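Colgar tazas – LEEME del conjunto 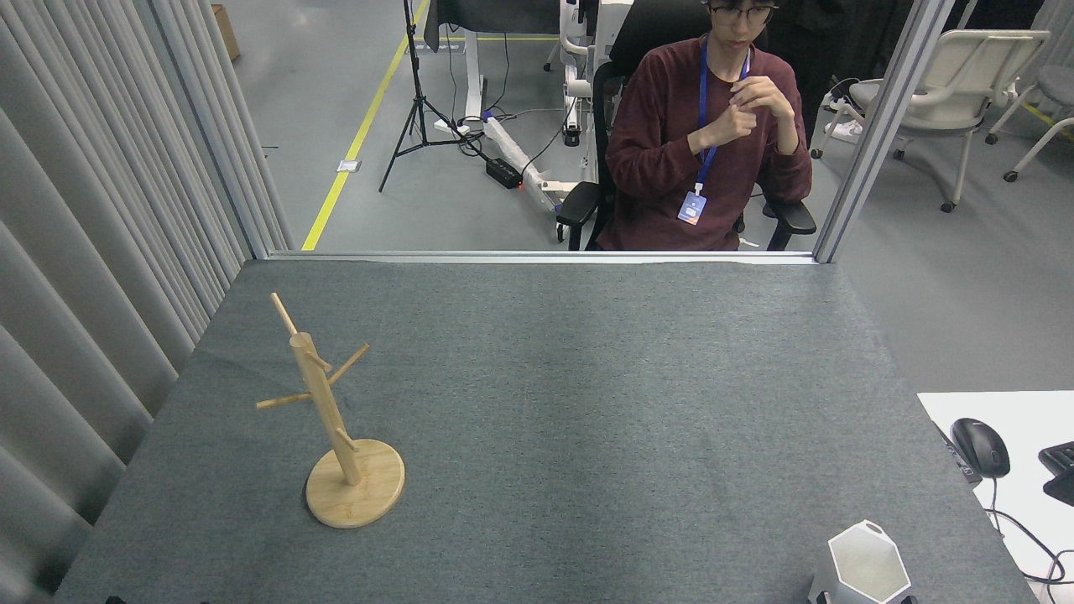
Versión de abril de 2026. Sustituye a la de septiembre, que tenía mal los nombres de carpeta. Si tienes la vieja, bórrala entera y baja esta, no mezcles.

Qué es
Colección de episodios cortos sobre una tarea de cocina de lo más corriente: colgar tazas en un colgador de mesa, descolgarlas, dejarlas otra vez donde estaban. Nombre interno Sudar. Lo mantiene el grupo de Clornness.

Contenido
1000 episodios de colgar
300 de descolgar
Notas en texto plano, una por episodio, en español. Algunas muy escuetas, perdón.

Los objetos
Colgador: de madera clara, base redonda y plana, palo central y cuatro brazos. Los brazos no son iguales – hay uno largo a media altura y uno corto abajo, casi en la base. En las notas se llaman "punta", "alto", "largo" y "corto". El palo está algo inclinado a la izquierda, contad con ello al medir ángulos.
Recipiente: blanco, hexagonal, facetado, con una muesca o pestañita en el borde. En las notas sale como "hexágono". No forma parte de la tarea.
Tazas: 9 modelos, todos con asa cerrada. La lista con medidas está en tazas.txt. La numero 4 tiene el asa muy estrecha y en el brazo corto no entra bien, se dejó a propósito.
Mesa: fieltro gris oscuro. Hace alguna arruga hacia el fondo, no se plancha entre episodios.

Cómo se anota
Un episodio empieza con el colgador vacío (colgar) o con una taza por lo menos (descolgar). Acaba cuando la mano suelta la última taza. Si una taza se cae, el episodio se queda y se marca "caida" sin tilde. Si queda colgada pero torcida cuenta como buena – discutido muchas veces, se queda así.
Campos: tarea, taza, brazo, resultado, comentario. El comentario puede ir vacío.

Carpetas
colgar/
descolgar/
notas/
tazas.txt
La carpeta pruebas/ ya no está. Si algún script vuestro la busca, quitad esa linea.

Fallos conocidos
– En varias notas "largo" y "alto" están cambiados. Corregidas las que se han visto, seguro que quedan.
– El colgador se gira un poco con el uso y el brazo largo no siempre apunta al mismo sitio. Mirad la posición al principio de cada episodio.
– Faltan comentarios en casi todo descolgar/.
– Luz distinta de un día a otro, las sombras sobre el fieltro cambian.

Particiones
Usad las de Kowalczyk (partes_k.txt). Las de Drernard reparten la misma taza en entrenamiento y en prueba, valen para mirar y poco más.

Uso
Investigación y docencia. Para otra cosa, preguntad antes.

Pendiente
Llegar a 2000 episodios en total, meter tazas sin asa cerrada y repasar las notas de descolgar/.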